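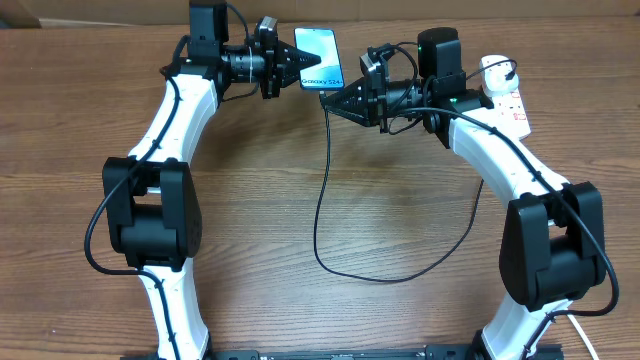

A Galaxy S24+ with the charging cable plugged into the bottom.

I love a tidy charging spot, and this one takes no tools at all! Put the power strip on the table first, at a slant if that suits your outlet, then push the USB adapter in at the far end so the other sockets stay free. Plug in the cable and let the slack lie in loose loops (mine is 72 inches, so there's plenty).

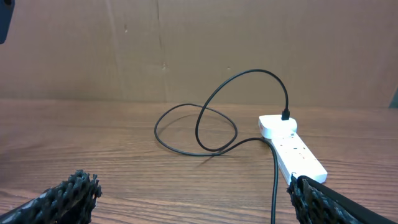

White adapter at the far end of the strip, black cable looped on the table.

Connect the phone last and check that it's charging.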